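Trultine Soft Goods Fingertip Set for Two-Finger Grippers

Replacement fingertips for handling cloth, knitwear, towels and other limp material with a collaborative robot arm. Sold as a matched pair with mounting hardware.

Made by: Trultine
Sold and supported by: Desberg Automation Supply
Availability: In stock
Page last revised: 3/24/24

Overview

The Trultine set turns a general two-finger gripper into one that can pick up a single fold of fabric and hold it without snagging. The tips are slim, with rounded ends, and they close flat against each other along their full length. They fit Trultine grippers directly and fit Kimaro grippers with the adapter plate listed under Accessories.

Most customers use them for sorting, bin emptying, loading folding machines, and feeding sewing stations. They are not intended for sheet metal, glass, or anything with a cutting edge.

What is in the box

2 fingertips, left and right, marked on the back face
6 mounting screws, including spares
1 hex key
Printed setup card
Declaration of incorporation for the component

Rules and standards that apply

A gripper is part of a machine, and the fingertips are part of the gripper. Changing them changes the application, so the risk assessment for the cell has to be looked at again. This is the case even if the arm, the program and the work area stay the same.

In the United States, the usual reference for industrial robot safety is ANSI/RIA R15.06. ISO 10218 covers the robot and its integration, and ISO/TS 15066 gives guidance on contact between people and collaborative robots. Customers in Europe should also check the machinery legislation in force where the cell will run. Desberg does not certify finished cells. That is the job of the integrator or of the company that puts the cell into service.

When you review the assessment after fitting this set, cover at least the following:

Pinch points between the fingertips, and between the finger housings and the gripper body
Contact with the narrow ends of the tips if someone reaches under the arm
What the gripper does on loss of power or air, and where the material falls
Loose cloth wrapping around the wrist or catching on a cable
Hair, sleeves, lanyards and gloves near the pick area
Hard objects hidden in the material, such as pins, buttons or tools

Write down the tip part number and the grip force setting in the cell record. If either one changes, date the change and have the responsible person sign it.

Good practice for picking knit fabric

Start with the lowest force setting that holds the piece. Knits compress easily, and a grip that is too hard leaves marks or pulls a loop. Raise the setting one step at a time and run 30 picks at each step before you accept it.

Bring the closed tips down slowly over the pile to find its height, then back off, open, and pick. Use the force limit on the arm for this move. A fixed height works for stacked flat goods but gives poor results on a bunched pile, where the top surface changes after every pick.
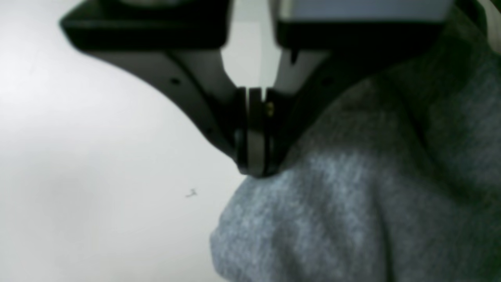
Setup and inspection

Before fitting, put the arm in a safe position, remove power from the gripper, and follow your site lockout procedure. Take off the old tips and wipe the mounting faces with a dry cloth. Fit the new tips with the markings facing outward, start all screws by hand, and tighten them evenly to the value on the setup card.

Close the gripper by hand or in jog mode at reduced speed. The tips should meet evenly from top to bottom. If light shows at one end, loosen the screws and seat the tips again. Do not bend or file them.

Inspect the set at the start of each shift. Look for nicks on the rounded ends, worn faces, and loose screws. Run a piece of thin knit over each tip by hand with the power off. If it catches, replace both tips. Always replace them as a pair.

Clear lint from the finger joints and from the table surface at every shift change. Lint that builds up between the faces lowers the grip and can mislead a gripper that checks for a part by finger position. Use a brush or a vacuum. Compressed air pushes fiber into the joints and into the air people breathe, and we ask customers not to use it.

Accessories

Kimaro adapter plate
Replacement screw pack
Vorkness lint brush, narrow
Inspection log pad

Warranty and returns

The set is covered against defects in material and workmanship for 2 years from delivery. Wear on the gripping faces is normal and is not covered. Unused sets in the original box can be returned within 30 days. Tips that have been cut, filed, drilled or coated cannot be returned.

Ordering

Order by gripper model. If you are replacing tips in an existing cell, have the gripper serial number ready. Orders of 3 sets or more ship in one carton unless you ask for separate packing. Setup cards and declarations can be requested again at no charge from Desberg customer support.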